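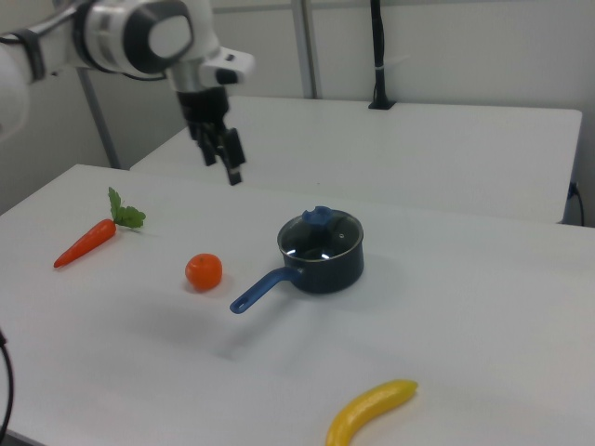 So we moved everyone at the shop over to a password manager, and I'm still a little giddy about it!

If you've read this blog for a while you know I do the books and the computers for Kołodziej, and that the computers part happened by accident. When I started in April I exported every saved login from the office browsers. 2675 entries. Around a third were duplicates, and one supplier portal was in there under nine spellings of the same address.

Teresa Kurek sat with me for 2 evenings and we deleted our way down to 900. She reads the list out, I click, we argue about whether anyone still uses the old shipping site (no). I can't recommend doing it with a second person enough. Alone I would have quit by the letter D.

Then came the fun bit, turning on two-step login for email and the bank. Hanna Bielecka was dreading it and had hers running before I'd finished my own – she's now helping the front counter set up theirs, which makes me so happy.

Still to do: the shared mailbox, the label printer's admin page, and whatever is going on with the Wi-Fi guest password. I'm going in on Saturday with coffee and a long passphrase. If you've sorted out shared mailboxes in a small office, please leave a comment, I want to hear all of it.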